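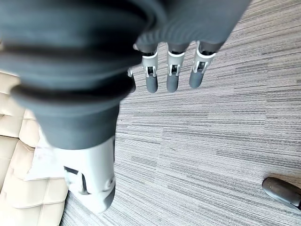 Subira Magesa wrote in February that a coffee spot in her hallway had been cleaned three times, had looked clean each time, and was back by the next morning a little wider than before. She asked whether the cleaner was at fault or the carpet.

Usually it is neither. The behavior is called wicking. Liquid that reached the backing stays there while the surface is being treated. As the carpet dries, moisture climbs the yarn and carries dissolved soil with it, and the soil is left at the tips when the water evaporates. A second mechanism gives a similar result: detergent left in the pile stays slightly tacky and picks up dirt from shoes. The two are treated differently, so identify which one you have first.

Telling them apart

Wicking shows up within a day of cleaning, often overnight, and has the color of the original spill. Residue soiling takes days or weeks, is gray or tan regardless of what was spilled, and is worse in traffic lanes. To check for residue, mist the spot with plain warm water and rub with a white cloth. Suds, or a slippery feel between the fingers, mean detergent. If you get both color and suds, treat as wicking and extend the rinse.

A spot that returns with an odor, or that is damp with no cleaning done, is a different problem. Check for a leak or a pet before going further.

What you need

White cotton towels, undyed, at least six
Spray bottle set to a coarse mist
Plain warm water
Clear dish detergent, no lotion or bleach
White vinegar
Wet/dry vacuum with a flat upholstery tool
Plastic sheet or a trash bag cut open
Flat weight, such as a stack of books or a filled water jug
Fan

This procedure is for nylon, polyester and olefin. Do not use it on wool, sisal, jute or viscose. If the fiber is unknown, take one tuft from inside a closet and look up a burn test, or call whoever installed the carpet.

Step 1. Test for color transfer

Pick a hidden area. Wet it with the detergent solution (1/4 teaspoon in two cups of warm water), wait 60 seconds, and press with a white towel. If carpet dye comes off on the towel, stop. Repeat the test with vinegar solution, one part vinegar to two parts water.

Step 2. Vacuum dry

Go over the spot slowly in two directions. Dry soil left in the pile turns to mud in the next step. Include a margin of a hand's width on every side.

Step 3. Apply detergent solution

Mist from the outside of the spot toward the center. The pile should be damp to the base but the backing should not be flooded. On low-pile carpet this is very little liquid. Most overwetting comes from pouring out of a cup or using the narrow stream on the spray bottle.

Leave it for five minutes. Do not scrub. Cut pile will fuzz under a brush and the fuzz reflects light differently, so the area will look stained even when it is clean. Loop pile can snag.

Step 4. Blot

Fold a towel in four, press down with the heel of the hand, lift, and turn to a clean face. Continue until no more color comes up. Then repeat steps 3 and 4 once.
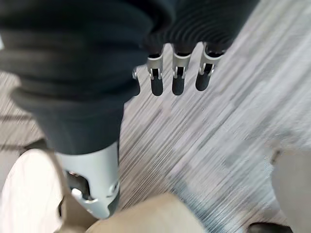
Carpeted floor.

Step 5. Rinse and extract

This is the step most often left out. Mist with plain warm water and extract with the wet/dry vacuum, holding the tool flat and pulling it toward you slowly. Do it again until the water in the tank is clear and free of foam. Three passes is typical. A spot cleaned many times before may need six or more.

For the last rinse use the vinegar solution, then one pass of plain water. Detergents are mildly alkaline and the vinegar brings the fiber back toward neutral.

If you do not have a wet/dry vacuum, use dry towels and body weight. Stand on the towel. Replace it when it is wet through. Results are acceptable on small spots but not on anything that soaked the pad.

Step 6. Dry under a weight

Lay a folded dry towel over the spot so that it extends past the edges on all sides. Cover with the plastic, then set the weight on top. The towel is now the highest absorbent surface, and whatever rises from the backing ends up in it instead of in the yarn tips. Leave it for 12 hours.

Lift the towel and look at the underside. A brown or yellow ring is normal and is the material that would have reappeared. If the ring is dark, put down a fresh towel and go another 12 hours. When the towel comes up clean, remove everything and run the fan across the area until the backing is dry. Keep foot traffic off.

Once dry, vacuum again to raise the pile.

If it still comes back

Repeat from step 5, skipping the detergent. If there is no improvement after the second attempt, the pad is probably holding the spill. On stretched-in carpet the remaining option is to lift the carpet at the nearest edge, cut out the affected section of pad, clean the backing from below and tape in a new piece. With carpet tile, pull the tile, rinse it face down in a utility sink, wipe the subfloor, and reinstall only when both are dry. Match the arrow on the back of the tile to its neighbors, especially with a striped or linear pattern, where a quarter turn is obvious from across the room.

Some marks will not respond to any of this. Bleach, acne medication and pool chemicals remove dye. A rust stain needs a rust remover made for carpet. Red drink stains are often a true dye and call for a reducing agent, covered separately.

Notes

Do not mix products between attempts. Rinse one out fully before starting another.

Hot water is not better than warm. It can set protein spills such as milk and egg.

Powdered deodorizer should be kept off a spot that is still damp. It cakes at the base of the pile and is difficult to extract.

Solvent spotters are for grease, tar and gum. Apply them to the towel, never directly to the carpet, as they can soften the latex that holds the backing together.

Related guides
Removing furniture dents from low-pile carpet
Red drink stains: using a reducing agent
Replacing a single carpet tile
Carpet pad types and how to patch them
Wet/dry vacuum filters: cleaning and storage
Entry mats: how long is long enough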